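2024年4月18日　工作记录

主题：挑战类短视频传播数据，去重和起点判定

接着上次没弄完的部分。Netex 导出的样本一共 4,000 条，都带同一个挑战标签。标签本身不可靠，这一点上次已经写过：有人只是蹭标签，视频内容与挑战无关；也有人做了挑战但没打标签，或者把标签拼错。今天先不管漏掉的那部分，只处理已经抓到的。

一、去重

第一轮按文件哈希去重，效果很差。平台转码以后，同一段视频在不同账号下的哈希几乎都不一样，只能抓到同账号重复上传的情况。改用音轨指纹加关键帧感知哈希，两项都命中才算重复。阈值暂时沿用 Vesavard 那个项目的设置，没有重新调。

问题出在音轨上。挑战视频大多用同一段背景音乐，音轨指纹会把互不相干的视频归成一组，这时候等于全靠关键帧在区分。关键帧那边，凡是在室内固定机位拍的，前几秒画面变化很小，容易误判。处理办法：关键帧从第三秒以后开始取，片头文字卡一律跳过。改完以后重跑，误并的组明显少了。

抽查了 50 组，人工看下来有 13 组仍然有问题，分三种情况：
同一人先后拍了两遍，两遍都发了，被并成一条；
合拍视频（左右分屏），左半边是别人的原片，被并到原片那一组；
加了全屏滤镜的转发，应该并而没有并。

第一种我倾向于算两条，参与次数和传播次数本来就要分开统计。第二种要单独建一个类型字段，记为“合拍”，同时保留指向原片的关系，后面画传播图要用。第三种先放着，量不大。 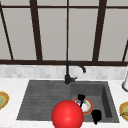
室内背景渲染图：窗与下方的小块瓷砖

二、拍摄环境标注

Thư Lục 上次提的环境标注方案今天试了一遍。原方案分得太细，厨房、餐厅、开放式厨房各占一类，标注的人意见对不上。现改为四类：室内居家、室内公共、室外、无法判断。拿同一批视频两个人各标一遍，一致率 80%，比原方案好用。不一致的主要集中在宿舍和办公室，说明里补一句：有床的算居家，其余看画面里有没有标牌或者前台。

“无法判断”不要当垃圾桶用。只有画面被贴纸、字幕或者滤镜盖住，背景看不出来时才选。光线暗但是能看出墙和家具的，仍然归室内。

另外记一条：环境标注只看视频主体部分，片头片尾拼进来的素材不看。有几条片尾接了去年12月的另一个挑战，按片尾标会标错。

三、起点判定

这部分争议最大。按发布时间排序，最早的一条来自一个小号，播放量很低，后面没有任何人引用它。真正带起来的是晚两天的那条，后续的合拍和评论里的点名都指向它。报告里如果只写“最早发布”，读者会理解成“由此传开”，两件事要分开写。

暂定用两个字段：
first_seen：样本内最早发布时间，只陈述时间，不作推断；
seed：在引用关系中可以追溯到的最上游节点，允许有多个。

seed 的计算依赖合拍关系和评论里的点名。合拍关系平台直接给，可以信。点名要做解析，用户改名以后旧的点名就断了，目前没有好办法，断掉的记为缺失，不要去猜。Ninh 那边的账号映射表如果能拿到，可以补上一部分，已经发消息问了，没有回复。
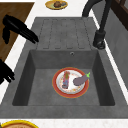
点名解析脚本还有一个小毛病，全角的“＠”不识别，中文和日文评论里漏得比较多。已经改了，在读入时统一转成半角再匹配。改完以后要把评论表整个重跑一遍，耗时不短，放到晚上跑，不要和去重任务同时开，内存会不够。

四、时间轴

样本里的发布时间混了两种时区，Netex 的接口给的是 UTC，网页补抓的那部分是本地时间，导出时没有带偏移量。之前画的逐小时曲线在凌晨多出一个小峰，原因就在这里。补抓部分有单独的来源标记，可以按标记统一换算，换算后小峰没有了。旧图作废，共享目录里那张请不要再引用。

曲线平滑先不做。挑战类内容的增长本来就是一跳一跳的，通常跟着某个大号的发布时间走，平滑以后反而看不出跳点。报告里放原始的逐小时计数，旁边标出播放量最高的几条的发布时刻就够了。

关于“衰退期从哪天算起”，Jarkix 给的定义是日新增降到峰值的一半以下。这个定义对单峰曲线没问题，我们这条有两个峰，第二个峰来自另一个语言区，按总量算会把两个语言区的过程搅在一起。建议先按语言分开，再各自套用定义。语言字段用标题和评论综合判断，只看标题的话，纯表情符号的标题没法归类。

五、待办

合拍类型字段加进表结构，旧数据回填。
感知哈希阈值重新调一次，用今天抽查的那批当验证集，不要再沿用别的项目的数。
环境标注说明更新到第二版，发给标注的人，旧版撤下来。
评论表重跑，跑完核对点名总数，和旧结果差太多的话先查转码。
Ninh 的映射表再催一次。
报告里“起点”一节重写，first_seen 和 seed 分两段，各配一张图。

补记：重跑去重时发现有一批视频已经被作者删除或设为私密，链接打不开，但元数据还在库里。统计总量时保留，涉及画面内容的标注一律剔除，剔除的条数写进报告附注。缩略图缓存也一并清掉，清之前先确认去重结果已经落盘。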